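设备预算这点事:我们第四季度的购物车里到底装了什么

大家好,又到我来占版面的时候了。上期通讯发出去以后,收到最多的问题就一个:机器人到底什么时候买,钱到底批没批?好,这期我就老老实实交代一下(顺便吐槽几句报价单)。

先说结论:批了,但批得比我们申请的少。八月份那一稿我写得比较豪放,两台移动底盘、四条手臂、一套备用夹爪,外加一个我至今觉得很有必要的升降平台。Silvana Cordeiro 看完以后在邮件里只回了我三个字:“再想想。”于是我就再想了想,想了整整一个多月,升降平台没了,底盘剩一台,手臂剩两条。心疼归心疼,说实话改完以后这张表看着顺眼多了。

底盘我们选的是 Moton 的。另一家 Dravton 的样机我们也借来跑了几天,走直线很漂亮,可是一到厨房门口那道小坎就犹豫,退一下、再试一下、再退一下,看得我都想上去推它一把。Ngozi Ekpo 替它说了不少好话,说换一组轮子就能解决。我问那换轮子多少钱,销售那边过了两天才回我:一组 524 欧元,不含安装。这笔钱我就不想出了。Moton 的底盘轮子大一点,样子笨,过坎倒是一声不吭就过去了。

手臂这边争论更久。Eduardo Manalo 一直想要负载大的那一款,他的理由是以后总会用到。我的意见是,家务组这一年要做的就是收纳、整理、往冰箱里放东西,一个柿子椒能有多重?我们最后的折中办法是把任务清单摊开来,一项一项对着看:最重的是什么,最软的是什么,最难抓的是什么。对完以后 Eduardo 自己把负载那一栏改小了,省下来的钱挪给了夹爪。这个结果我很满意,请他喝了咖啡。

夹爪为什么要多花钱呢?因为任务清单里最麻烦的根本不是重东西。我举个大家都熟的活儿:买菜回来,把塑料袋里的东西放进冰箱。听起来是个五分钟的事对吧?可你真拆开来做规划,就会发现一只手得先把袋口撑住,另一只手伸进去摸,袋子又软又会塌,提手还老往旁边耷拉。里面的水果圆滚滚的,小包装又滑又薄,一个夹爪要同时对付这两种东西,便宜的那种真的应付不来。所以我在预算里坚持写了两条手臂,而且两边都要像样的夹爪。有人问能不能先买一条,把袋子挂在钩子上?可以是可以,但那就变成另一个任务了,客户家里可没有钩子。

还有一笔钱是花在传感器上的。冰箱里的玻璃搁板是透明的,深度相机看透明的东西一向不太靠谱,这个做过的人都懂。Brândușa Căpraru 建议头部相机和腕部相机都留预算,我照单全收。头部相机从上往下看,手和袋子挨在一起的时候难免互相挡着,袋子里面是什么情况,还得靠腕部的那个凑近了看。两个腕部相机加支架,报价 1,625 欧元,我觉得值。

做规划的时候,我们还是照老规矩,先看人怎么干活,再决定机器要买什么。 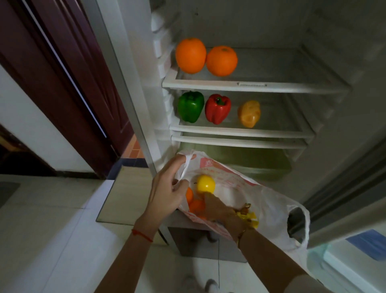
往冰箱里放水果和蔬菜:一手提着袋口,一手伸进袋子里。

我每次跟人讲预算都喜欢翻这张出来。你看左手只管抓住一边提手,右手去袋子里找东西,分工特别清楚。搁板上两个橙子是紧挨着放的,下面一层的青椒和红椒也靠得很近,这对夹爪的外形就有要求了:手指太粗,放第二个的时候很容易把第一个碰走。我把“手指宽度”写进了询价单,结果有两家供应商专门打电话来问是不是写错了。没写错!请按这个报!

接下来是大家最关心的时间表。2018年10月15日我们会把最终版采购单发给 Lenuța Tănase 签字,签完就下订单,底盘先到,手臂后到。家务软件那一块继续用 Tomo,已经买过的授权不用再付钱,这也是今年少有的好消息。Ham 的那套模拟厨房柜体先不买,我们用茶水间凑合,冰箱也用现成的那台(请大家这段时间把自己的酸奶写上名字,我是认真的)。

另外我留了 3,000 欧元的机动款,专门给易损件:指尖的硅胶垫、线缆、各种螺丝。去年我们没留这一项,结果十一月卡在几块指尖垫上等了两个星期,整组人围着一台不能动的手臂喝茶。今年不想再来一遍。练习用的东西也从这里出,真水果假水果都会买一些,塑料购物袋请各位从家里带,旧的皱的都要,越五花八门越好。茶水间门后放了个纸箱,直接扔进去就行。

最后一件小事:还想往采购单里加东西的,请直接写邮件给我,写清楚型号、价格和用在哪个任务上。只写“最好有一个”的我就不回了啊。升降平台我自己会在明年的预算里再提一次,Silvana 如果你读到这里,先跟你打个招呼。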